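Workshop Tips: House Rules for a Two-Arm Bench

Filed under: Workshop > Benches & Fixtures > Automation
Last updated: June

These are the rules we keep at the Gramine shop for small assembly work with two arms over one table. They are written for a bench in a shared workshop, not for a production line. If your insurer or your building has stricter rules, follow those.

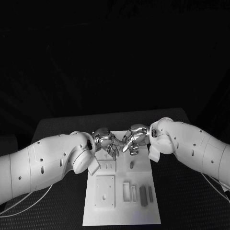 Before power-up

Clear the table down to the fixture board and the parts for the job. Mugs, pens, tape measures and phones go on the shelf.

Check that the board sits flat and cannot be pushed around by hand. Ettore Tedesco uses a thin grippy mat under his. Clamps are fine too, as long as the handles stay below the height of the lowest finger move.

Look at every cable from end to end. Leave enough slack for the full reach of the arm and no more. A loop that lies on the table should lie outside the work area, and it should leave by the side its own arm comes from.

Tie back hair, take off lanyards, roll up or button sleeves.

Setting out the board

Put tall pieces toward the middle and flat pieces toward the edges. Pegs that stand upright get knocked first, so teach the approach to those from straight above.

Keep a finger's width between neighboring parts. Metal fingers need more room than you expect, especially for thin bars lying next to a thicker block.

Write the layout on a card. Ours are numbered, and Tagle 56 is the one most people should start with. If you change a position on the board, change the card the same day.

Use a plain dark cloth behind the table if you can. It helps you see where the hands are, and it keeps people from walking up on the far side.

Where the hands meet

Most trouble happens where both arms share the same space. Give one arm the right of way in the program and make the other wait for it. Do not rely on timing.

Run any new handover at the slowest speed 3 times with no part in the fingers, then once with a part. Only then turn the speed up, one step at a time.

One person has the stop button and does nothing else. That person does not reach in to straighten a part. Stop the arms, wait until they are still, lock out the motion, then reach.

Polished fingers throw glare. If you are checking fingertip position by eye, move the lamp to the side first.

Afterward

Park both arms clear of the board. Wipe the fingers with a dry lint-free cloth. Do not use spray cleaner near the joints.

Look into the wrist openings with a flashlight for chips and lint. Check the screws on the casing once a month and tighten by hand only.

Log the run count. Dario Cirillo changes the fingertip pads at 3,024 runs, and mine have never lasted that long. Anything odd goes in the log as well, even if the job finished.

Questions about the cards go to Gemma Lombardi at the front desk.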